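数据与文档 / 工作场所自动化 / Nusum 线缆整理工位数据卡

更新：March　发布：Nusum 项目文档组

# Nusum 线缆整理工位数据卡

## 1. 概述

Nusum 是一个腕部视角的操作数据集，采集自 Giltus 装配车间的线缆整理工序。该工序原为全人工作业：操作员把细线缆沿面板理顺、压入线夹、检查余量，再把面板送往下一站。引入机械臂后，理线动作由臂端夹爪承担一部分，人工转向上料、异常处置和复检。

数据集包含两部分内容：

- 操作片段：共 773 段，每段对应一次理线尝试，含腕部图像、关节状态、夹爪开度和操作结果标签。
- 工位记录：与片段对应的人工介入日志，含介入原因、介入时长和恢复方式。

发布工位记录的目的，是让使用者能够同时评估模型表现和它对岗位的影响。只看成功率会掩盖一部分工作量：机械臂每次停下等人，都会占用一名操作员的注意力，而这部分时间在原有工时表中没有对应科目。

## 2. 适用范围

适用：

- 细长柔性物体的状态估计与轨迹预测；
- 夹爪接近阶段的遮挡处理；
- 人工介入时机的预测；
- 工位节拍与人员配置的离线分析。

不适用：

- 带电线缆、带连接器锁紧力要求的线束；
- 个人绩效评估。日志不含工号，也不应通过班次信息反推个人；
- 安全功能的验证。夹爪停机逻辑由独立控制器负责，不在本数据集范围内。

## 3. 采集环境

采集在 4 个工位上进行，工位编号为 L1 至 L4，均位于 Lagman 厂房二层。各工位的机械臂型号一致，夹爪为连杆式，指端可更换。相机固定在腕部，随夹爪移动，画面下沿始终可见夹爪连杆的一部分。使用者若要裁剪图像，应先确认裁剪区域不会去掉指端，指端与线缆的相对位置是多数标签的依据。

照明为顶部漫射光，无补光灯。面板与台面的亮度差异较大，自动曝光在两者交界处会有波动。采集时曝光已锁定，但 L3 工位更换过一次灯具，前后两批片段的白平衡不一致，元数据中的 `light_batch` 字段标出了批次。

操作员通过主从手柄示教，也可以拖动机械臂示教。两种方式的轨迹特征不同：手柄示教的接近段较慢，停顿多；拖动示教速度均匀，但夹爪姿态偏差较大。字段 `teach_mode` 区分二者，训练时建议分层抽样。

## 4. 任务定义

一次完整的理线任务分为以下阶段：

1. 接近：夹爪移动到面板边缘附近，保持张开或半闭合。
2. 定位：识别线缆走向和线夹位置，选定夹取点。
3. 夹取与牵引：夹住线缆，沿规划路径移动。
4. 压入：把线缆送入线夹，释放。
5. 退出：夹爪离开面板，等待复检。

失败最集中的是第 2 阶段。细线缆在面板上常呈弯曲状态，同一段线在图像中可能离开画面后又折回，模型容易把一根线判为两根。线夹与线缆同色时，汇合处的轮廓也难以拆分。标注规范要求：线缆越出画面后重新进入的，只要能从相邻帧确认连续，按同一实例标注；不能确认的，标为 `uncertain`，不得凭经验补全。
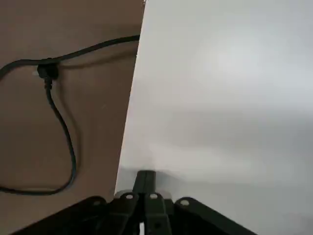

图 1　腕部视角：黑色细线缆在棕色面板上弯成长 S 形，夹爪位于面板与浅色表面的交界处。

面板边缘是定位阶段的重要参照。规划器先拟合这条直线，再由直线推算夹爪相对面板的偏角。线缆在面板上的投影可以用来判断它是否贴合板面：阴影与线体分开的位置，说明线缆略微离板，夹取时指端不必下探到底。这一判断在人工作业中靠手感完成，操作员很少意识到自己在做；标注初期也没有对应字段，后来增补为 `lift_hint`，取值为 `contact`、`raised` 和 `unknown`。早期片段未回填的，一律为 `unknown`。

## 5. 字段说明

- `episode_id`：片段编号，在数据集内唯一。
- `station`：工位编号。
- `teach_mode`：示教方式，`handle` 或 `drag`。
- `light_batch`：照明批次。
- `wrist_rgb`：腕部图像序列，未做畸变校正，内参随片段提供。
- `joint_state`：关节角与角速度。
- `gripper_opening`：夹爪开度，归一化到 0 至 1。
- `cable_mask`：线缆实例掩码，仅关键帧提供。
- `lift_hint`：线缆离板提示。
- `outcome`：结果标签，`success`、`partial`、`fail`、`aborted`。
- `intervention`：是否发生人工介入。
- `intervention_reason`：介入原因代码，共 7 类，见下节。

`partial` 指线缆已入夹但余量不合格，需要人工返工。统计成功率时不应把 `partial` 并入 `success`。车间早期的内部报表曾经这样处理，返工全部落在复检岗位，表面上的成功率与复检员的实际负荷因此脱节。

## 6. 人工介入与岗位变化

介入原因代码如下：

- `R1` 线缆打结或缠绕夹爪
- `R2` 线夹识别错误
- `R3` 夹取滑脱
- `R4` 面板放置偏移
- `R5` 控制器报警
- `R6` 操作员主动叫停
- `R7` 其他

`R6` 需要单独说明。操作员主动叫停时，机械臂不一定处于故障状态。叫停权限对工位上所有人员开放，不要求事后证明必要性，班组也不得将叫停次数列入考核。使用者建模时，不应把 `R6` 视为误报并予以剔除，其中有相当一部分出现在滑脱之前，对介入时机预测有价值。

机械臂投入后，岗位内容有以下变化：

**理线岗。** 持续的手部精细动作减少，站立监看时间增加。监看期间动作少，但不能离开，操作员反馈这比原来的作业更难保持专注。现行安排是每 20 分钟在监看与上料之间轮换一次。

**复检岗。** 工作量上升。人工理线时，操作员会顺手修正余量，问题不进入复检；机械臂只执行规定路径，偏差会原样传到下一站。复检岗的标准工时已重新核定，新值不包含在本数据集中。

**维护岗。** 新增指端更换、连杆孔位检查和腕部相机清洁三项日常内容。指端磨损会先表现为 `R3` 增多，维护人员据此安排更换，不再按固定周期执行。

**示教岗。** 由有理线经验的操作员兼任。示教质量与人工理线经验明显相关。若后续人员不再从事人工理线，这类经验的来源会减少，Giltus 目前保留一个纯人工工位用于培训，该工位的数据不在 Nusum 中。

## 7. 标注流程

标注由 Clestton 的标注平台完成，每段由两人独立标注，冲突由第三人裁定。标注员须先在车间观察一个完整班次，再接触图像。增加这一要求后，线夹与线结的混淆减少，但未做对照实验，不能作为定量结论引用。

仍然存在的标注问题：

- 线缆与线夹同为黑色时，掩码边界存在主观差异；
- 夹爪自身的阴影有时被误标为线缆；
- 浅色表面区域纹理极少，光流类自动标注在该区域不可靠，相关帧已关闭自动传播。

## 8. 隐私与许可

图像经过筛查，含有人脸、工牌或手写记录的片段已整段移除，不做模糊处理后保留。介入日志的时间戳只保留班次内的相对时间。Sunday 班次人员较少，相对时间仍可能指向具体个人，该班次的日志没有发布，对应图像保留，`intervention_reason` 字段为空。

数据集可用于研究和内部工艺改进。再发布时须保留本数据卡全文，包括第 6 节。

## 9. 已知局限

- 面板颜色和材质种类少，迁移到金属面板前需要补采。
- 线缆直径集中在细线范围，粗线缆的刚度特征没有覆盖。
- `aborted` 片段在中止处截断，没有恢复过程。
- L2 与 L4 的手眼标定在采集中途重做过，跨标定使用时应读取各片段自带的外参，不要使用工位默认值。
- 介入时长从叫停信号算到重新启动，不含操作员走到工位的时间。

问题与更正请提交到项目仓库的 issue 列表，并附 `episode_id`。

相关条目

- Nusum 标注规范：柔性线缆与线夹
- Nusum 手眼标定记录格式
- Giltus 工位轮换与叫停规则
- Lagman 厂房二层照明批次对照表
- Clestton 平台导出字段映射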